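Notes for talk: After the Interview
Flemville Public Library, job seekers' evening, 50 minutes with questions

Opening (2 min)
Welcome. Restrooms are by the stairs. Handout is on the chairs, one page, both sides.
Last month we did the interview itself. Tonight covers the time between walking out of the room and starting work, or hearing no.

The same day
Write down what you were asked while you still remember it. Write down the names of everyone you met and how to spell them.
Note anything you promised to send: a reference list, a license copy, a work sample. Send it that evening.

The thank-you note
Email is fine for most employers. Keep it to one short paragraph. Mention one thing you talked about, so it reads as yours.
Don't reopen the pay question here. Don't correct a weak answer unless you gave a wrong fact.
Read the sample on the handout aloud.

Waiting
If they gave a date, wait until it passes, then allow 2 working days and call. If they gave no date, wait 8 working days.
What to say: your name, the job, the day you came in, and whether they have made a choice. Then stop talking.
Keep applying elsewhere. Ask for a show of hands: who has stopped looking after one good interview?

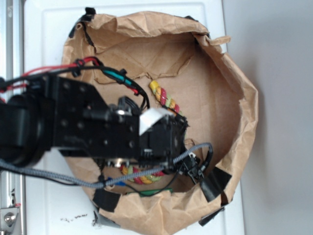
Slide 6. Black robotic arm over an opened paper bag.

The offer
Ask for it in writing: pay, hours, start date, place of work, who you report to.
It is all right to ask for a day to think. Say when you will answer and keep to it.
Do not give notice at your present job on the strength of a phone call.
If you hold another application you care about, call that employer first and tell them you have an offer.

If the answer is no
Thank them. Ask if they would keep your letter for later openings. Some do, and people in this county have been called back in April for a job they lost in the fall.
Asking why is allowed, once. Many will not say.

Questions
Likely ones: gaps in work history, drug tests, references who have moved away. For references, point to the back of the handout.
Sign-up sheet for practice interviews is at the desk. Stack the chairs before leaving.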